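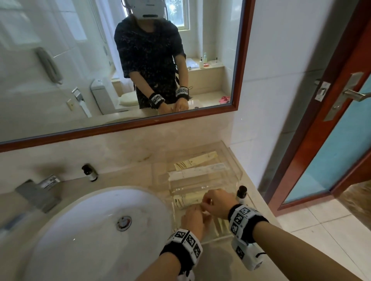 Hands in the amenity tray, marker bands on both wrists.

I've been tidying hotel toiletries for Trorneo all week, and I'm weirdly into it! The company is gathering examples so its learning system can pick up housekeeping jobs, and I'm one of 11 people doing the recording. You pop on the headset and wristbands, then sort out the little packets beside the sink - again and again.
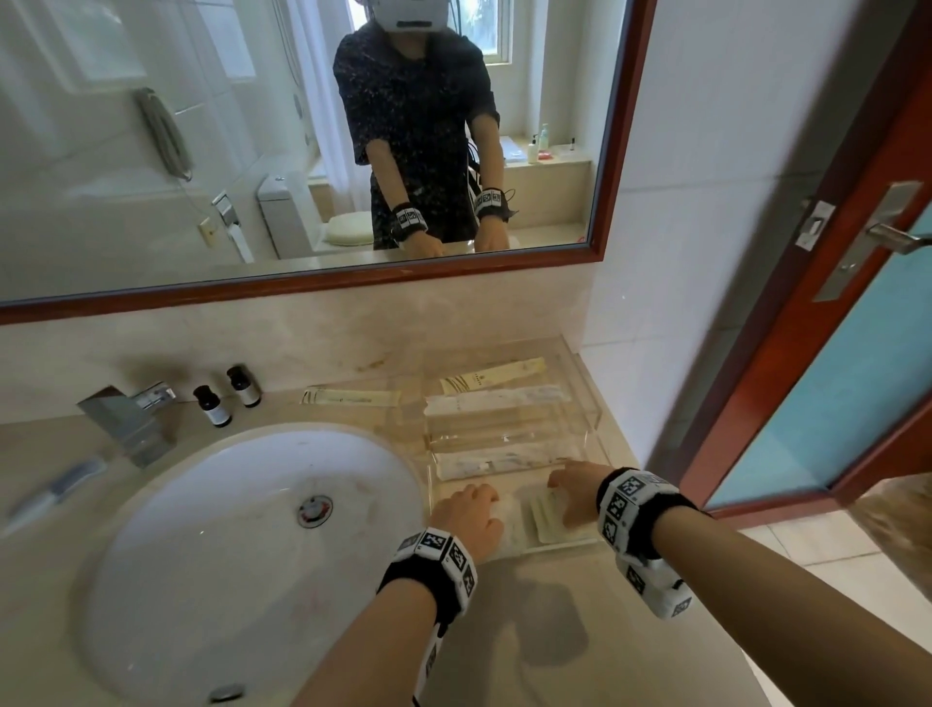
Omid Salehi, who runs our sessions, wants 108 recordings of the tray alone before we move on to towels in April. He keeps telling me to slow down (I do rush the combs). My best run so far is 30 in a day, and my neighbour reckons I should come and do her bathroom next. 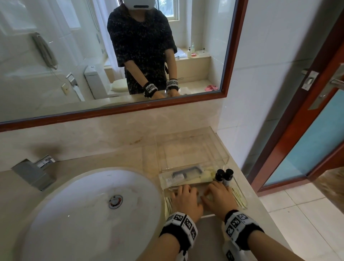
Both hands at work in the clear tray by the basin.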